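Wurodura is looking for helpers for cloth handling sessions, August

We are a small studio and we prepare fabric sets for the project Plornis. In August we need people who will fold, drape and sort soft textiles by hand, one piece after another, with patience. It is paid work for short periods, and experience with sewing or laundry is welcome but it is not required.

The work is simple to explain. You take a piece of cloth from the shelf, you put it over a block or fold it in the way the card shows, you wait for the signal from the session leader, and you put it back. Most of our pieces are fleece, towel or thin cotton. Fleece is the most difficult one for new people, it does not want to stay flat and the folds open again when you let go. 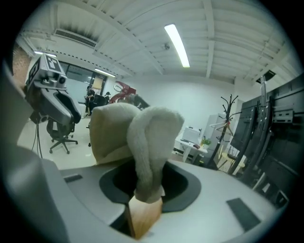 The pieces and the room

The cream fuzzy cloth over a light wooden block is a typical soft piece from our sets. We like when it stands tall and has folds that lean to different sides, so please do not try to make everything neat. The room has white walls, exposed beams in the ceiling and bright lamps, and there is an office chair on wheels. Other people may be in the room during your session.

What we offer
One session takes 50 minutes, and after it you have a break of 30 minutes with tea and something small to eat. You can do up to three sessions in one day. The pay is 200 zloty for a full day and it is transferred within one week. If you come only for one or two sessions, we pay the proportional part.

Who can apply
You must be 18 or older and able to stand for one session. Please tell us before if you have allergy to wool or dust. Rings and long bracelets must be taken off — they pull threads from the fleece. Basic English or Polish is enough, the cards have drawings.

How to apply
Write a few sentences about yourself and the dates in August which are good for you, and bring or send them to Wojciech Marciniak, Wurodura, Wilczyńska 51. We do not need a CV. Applications are open until July 4, 2023, and we answer to everybody, also when the answer is no.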